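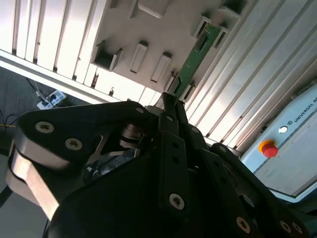

Wrist view of the three-finger gripper in the work cell, with the Universal Robots control box on the right.

Nula: wrist camera recordings for gripper comparison on PC parts

Version of 22 Dec 2019

What is in this dataset

Nula is a collection of short recordings made with a small camera at the robot wrist. We wanted to know which gripper is more suitable for reaching into an open desktop computer, and how much of the work area the camera still sees when the fingers are in front of it. The dataset has 686 recordings and 1,562 labeled still frames. The labels were made by hand from the stills.

Grippers

Two grippers were tried on the same arm.

Pramona: three fingers, black plates with link joints. All pictures in this README are with this one.
Wuyts: two parallel jaws, flat pads. It is narrower, so it hides less of the image, but it offers fewer ways to hold a part of irregular shape.

The camera mount was not changed between the grippers. The folder name tells which gripper was used.

Tasks

There are 3 tasks: move above a memory slot, move above an expansion card, and approach a circuit board which is held in the cell. In the first two tasks the gripper works over a desktop motherboard. Each task was repeated with 3 start positions of the arm.

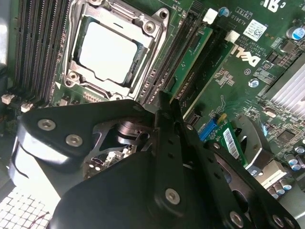
Three-finger gripper over a Dell motherboard. The memory slots and the CPU socket stay visible above the fingers.

Files

recordings/ has the video, one file for each attempt
stills/ has the labeled frames
labels.csv has one row per still: file, gripper, task, start position, target visible (yes, no, partly)
joints/ has the arm positions, with the same time stamps as the video

To open the files we used our own viewer, Vidia, but any usual video player is enough. The viewer is needed only if you want to see the joint values together with the video.

Known problems

Light in the cell is strong and comes from above. White panels and shiny metal, for example the top of the processor, are often too bright in the image. We did not correct this.
The view is tilted in many recordings. Please do not assume that the top of the image is the top of the cell.
In part of the October recordings the time stamps of joints/ begin late. These files are marked with "late" in the name.
The label "partly" was not used in the same way by all labelers. For training we advise to join it with "no".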